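Clallau Boards
Home | Forums | New Posts | Members | Log in
Search this forum... Advanced

Arms & Manipulation > Events and Visits

Open day at Grurnberg, table-setting cell: notes

kelvin_offset
July 17, 2022

I went to the Grurnberg open day and spent most of my time at the two-arm tabletop cell, so these notes are mostly that. They also had a mobile base in the front hall, which I skipped.

Layout: a wood-top table inside a black aluminum extrusion frame, one arm mounted on each side, both reaching over the top. The task on the sheet was a place setting. Plate, fork, spoon, glass, plus a tray, and a few things on the table that aren't part of the task. The operator on shift was Delwyn Tawhiri, who took questions between runs and didn't dodge any of them.

The wrist view was up on a side monitor for visitors and I asked for a copy. It has more clutter in the background than I would want to train on, but Delwyn's position was that the clutter is the point.
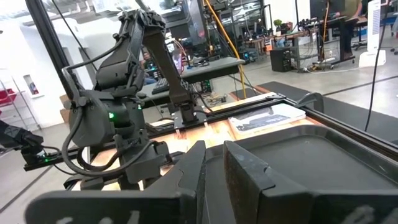 Wrist view, fingers over the near side, other arm across the table.

The run sheet for the day listed 22 runs. I stayed for 13 of them. By my tally 11 finished with everything placed to the sheet. The two that didn't were both glass problems: one was set down too close to the plate rim and one was aborted by the operator before release. No drops while I was there.

Fingers are flat plates with cutouts along the top edge. I asked about pads on the gripping faces and was told the pad material gets changed often and they don't have a favorite. I did not get to handle one.

I have a longer write-up on cycle times if anyone wants it.

stepper_loss

Yes to cycle times. Also, was this teleoperated or a policy? You wrote "operator" and "aborted by the operator," and those can mean two different things.

kelvin_offset

Policy for the runs on the sheet. Operator had the stop and did the resets by hand. There was a teleop session after lunch that I didn't count.

Cycle times, start of motion to both arms parked: the best one I timed was 22 seconds for the glass alone. I don't have a clean number for the full setting. The resets made it hard to tell where a run started, and I missed the first seconds of several.

Bawa_bench

11 of 13 on a fixed table with the same plate and the same cutlery is not a strong result. We had a scripted cell at Jindia doing the equivalent with a fixture and a vision check, and if it had missed two of 13 we would have pulled it off the floor the same day. What does the learned version give you here that a fixture doesn't?

kelvin_offset

Tolerance to where the items start. The fork and spoon were not laid down square to anything and they were not in the same spot twice. Resets were done by eye.

I agree the count is small. I'm reporting what I watched and make no claim past that.

stepper_loss

@Bawa_bench your Jindia cell had a nest for every part. Different problem. Take the nests out and give it cutlery at random angles and I doubt it gets through one setting.

Bawa_bench

It wouldn't need to, which was my argument. If the customer can put a nest on the table, put a nest on the table. I have sat through a lot of demonstrations where the hard part was hard by choice.

That said, a clear or tinted glass is a fair test. Our vision check never liked glass and we ended up gripping on a taught height with no camera in the loop. How were they doing it?

kelvin_offset

Cameras only, as far as I was told. No force sensing at the wrist. The glass is amber and translucent, so it gives the cameras a bit more edge than a clear one would. Delwyn said clear glass is on the list for September and made no promises about it.

The approach is from above, gripper pointing straight down, fingers either side of the glass. The other arm holds off near the tray during this and does not help.

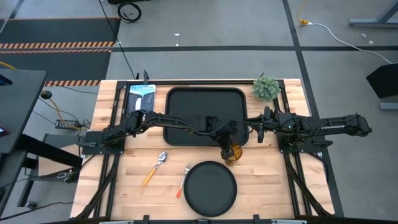 What I would have changed is the tray. It takes up a large part of the upper half of the table, and the left arm has to reach over it to get to anything on the far side. I asked whether it could be moved and the answer was that the tray position is varied between sessions, but it stayed where it was for the ones I saw. With the long links on these arms there's enough reach. The clearance over the rim looked fine to me from the visitor side, though I had no way to measure it.

oblique_rail

Was at the same open day, later slot. Mostly agree with the notes. One correction: the sheet I was handed said the policy was trained on 591 demonstrations, and the person next to me was told a different figure verbally. Go with the sheet.

Also disagree about the tray. The reach over it is the only part of the task where both arms have to share space in any serious way. Move it and you have two single-arm tasks on one table.

kelvin_offset

Fair. I had the 591 written down too and forgot to include it. I'd still like to see one session with the tray moved, for comparison.

Bawa_bench

591 demos for one place setting. How long did that take to collect?

oblique_rail

Didn't ask. The spoon and fork have different colored handles, yellow and orange, and I did ask whether that mattered to the policy. Answer was that they hadn't run it with plain cutlery, so unknown. I'd put that ahead of clear glass on the list.

stepper_loss

Same. Plain steel on pale wood under overhead lights would be my first test.

kelvin_offset

I'll send both questions to Delwyn and post the reply in this thread. Cycle time sheet is going up in the files section once I've cleaned out the runs with no start mark.

Log in to reply

This site uses cookies to keep you signed in. Accept | Settings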